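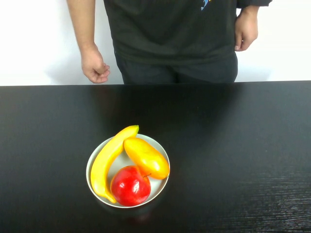

Call for Participants: Standing Work Table Study

Skerkham is recruiting adults for a study of standing work at a long table. Results will be used to set table height and reach limits for the Plononach line of packing and sorting tables. Applications are open from 4 January 2025 until all places are filled. Sessions end in May.

Places available: 13

What the work involves

Participants stand at one side of a long black table with a plain white wall behind them and carry out short hand tasks on the tabletop. Tasks include folding cloth, sorting small household items into trays, closing cartons, and wiping down the surface. No task requires lifting more than 6 pounds. Between tasks, participants step back from the table edge and stand at rest in whatever posture they find comfortable - arms down, hand on hip, or otherwise. Rest posture is one of the measures, so no instruction is given about it.

Each participant attends 2 sessions on separate days. A session lasts 80 minutes, including setup and breaks. The table is set to a different height for each session. Participants are not told which height is in use until the second session is complete.

Requirements

Age 18 or over.
Able to stand for the length of a session with seated breaks.
No hand, wrist, shoulder, or back injury under treatment at present.
Full use of both hands.
Able to follow spoken instructions in English.

Left-handed applicants are encouraged to apply. Experience in packing or warehouse work is not required but should be stated on the form.

Clothing

Short sleeves are required so that the forearm and wrist are clear. Dark T-shirts and dark pants are preferred. Printed shirts are acceptable. Remove watches, bracelets, and rings before the session. Flat, closed shoes only.

Recording

Sessions are recorded on video from a fixed position. The view covers the tabletop and the participant's torso and arms. Faces are not needed for the analysis. Recordings are stored by Vidside under the terms in the consent form, which must be signed before the first session.

Payment

Participants receive $80 per completed session, paid after each one. Travel costs are not covered. A session stopped early at the participant's request is paid in full.

How to apply

Complete the form at the Skerkham front desk or request a copy by mail. State height, dominant hand, and available dates. Selected applicants will receive a session schedule and a copy of the consent form. Applicants not selected will be kept on the reserve list unless they ask to be removed.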